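# Where Does the Water Go When Dishes Dry?

Wash a plate, stand it up, and leave it alone. When you come back later the plate is dry. No one wiped it. Some of the water ran down and dripped off, and you might find a little puddle under the plate. But the plate itself had a thin layer of water left on it, and that water went somewhere too.

It went into the air. The word for this is **evaporation**. 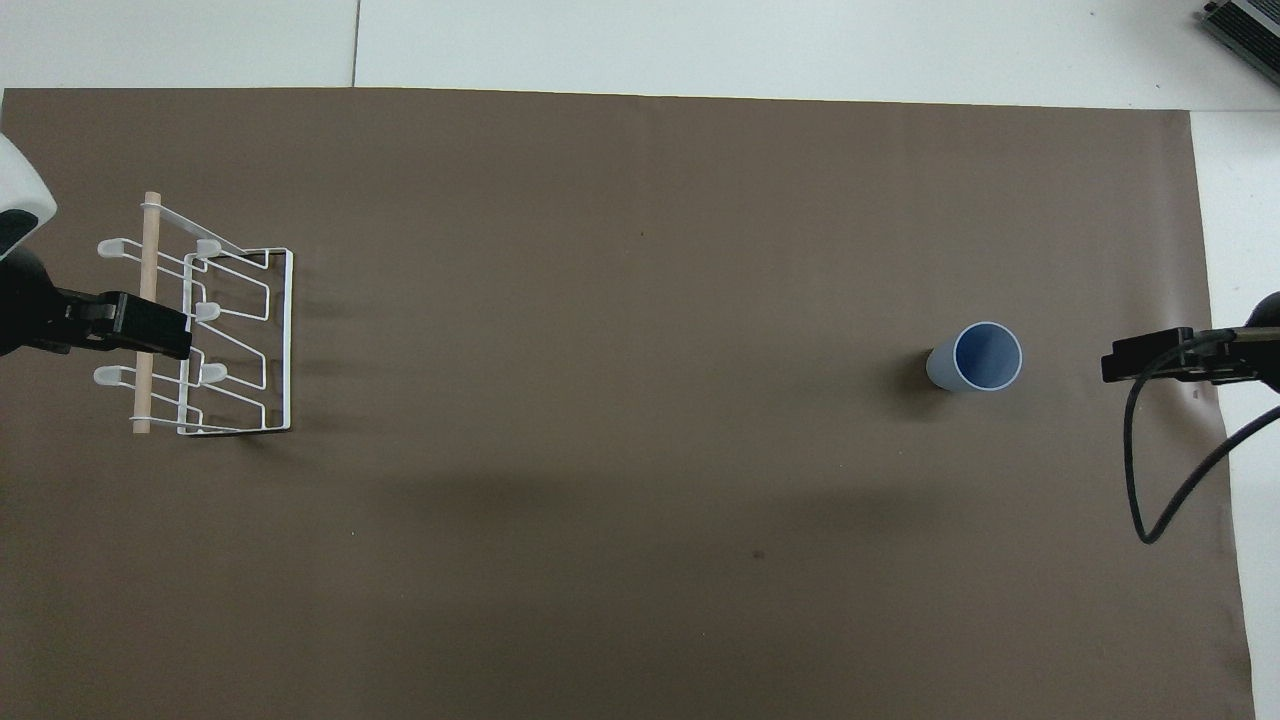 *Photo: Hevico*

## Water is made of tiny pieces

Water is made of molecules. A molecule of water is far too small to see, even with the kind of microscope you use at school. One drop holds more of them than you could count in your whole life.

The molecules in water are always moving. They bump and slide past each other, some faster and some slower. They also pull on each other a little, and that pull is what holds a drop together.

Now and then a molecule at the surface is moving fast enough to break away from the others. It flies off into the air. Then another one goes, and another. When enough of them have left, the drop is gone.

Water that has spread out into the air like this is called **water vapor**. You can't see it. The white cloud over a kettle is made of very small drops of liquid water. The vapor is in the clear gap right by the spout. (Don't put your hand there. It can burn you badly.)

## Water vapor takes up a lot of room

When water boils and turns into vapor, it fills over 1000 times as much space as it did before. The molecules are the same size as they always were. They are just much farther apart.

## Does water have to boil?

No. Boiling is fast, and bubbles of vapor form all through the water. Evaporation is slower and happens only at the surface. It can happen in a cool room. A puddle on the sidewalk in January can dry up, and it never got anywhere near boiling.

## What makes things dry faster

**Heat.** In warm water the molecules move faster, so more of them get away. Plates rinsed in hot water dry sooner than plates rinsed in cold water.

**Moving air.** Air next to a wet plate fills up with vapor. If that air stays put, some of the molecules fall back onto the plate. A breeze carries the damp air off and brings in drier air.

**Dry air.** On a muggy day the air already holds a lot of vapor. Towels stay damp and so do dishes.

**Spreading out.** A wide, thin layer of water has more surface than a round drop, so it dries faster. This is why the bottom of a cup that was left right side up can still be wet when the plates are done.

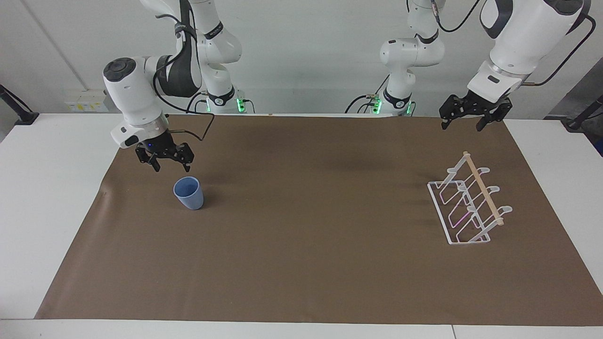 A reader in Flastomgate wrote to ask why her glasses dry with white spots on them, even when she has rinsed them twice. The spots come from the water. Tap water has minerals in it, picked up from rock and soil. The water evaporates but the minerals can't, so they stay behind on the glass. The town of Nornitz has very hard water, meaning a lot of minerals, and people there see spots on almost everything.

## Try it

You need two small plates that are the same, a cup of water, and a spoon.

1. Put one spoonful of water on each plate.
2. On the first plate, spread the water out with your finger. Leave it in a puddle on the second.
3. Set both plates in the same spot, away from the sun.
4. Look at them every 20 minutes and write down what you see.

Try it again with the puddle on both plates, but fan one of them with a piece of cardboard for 12 minutes. You can swap arms.

## Words to know

**Evaporation** - when a liquid turns into a gas at its surface.

**Molecule** - a very tiny piece of something, such as water.

**Water vapor** - water in the form of a gas.

**Condensation** - when water vapor turns back into liquid, like the drops on a cold bathroom mirror.

*From the Štěpánek Science Pages, 12th March*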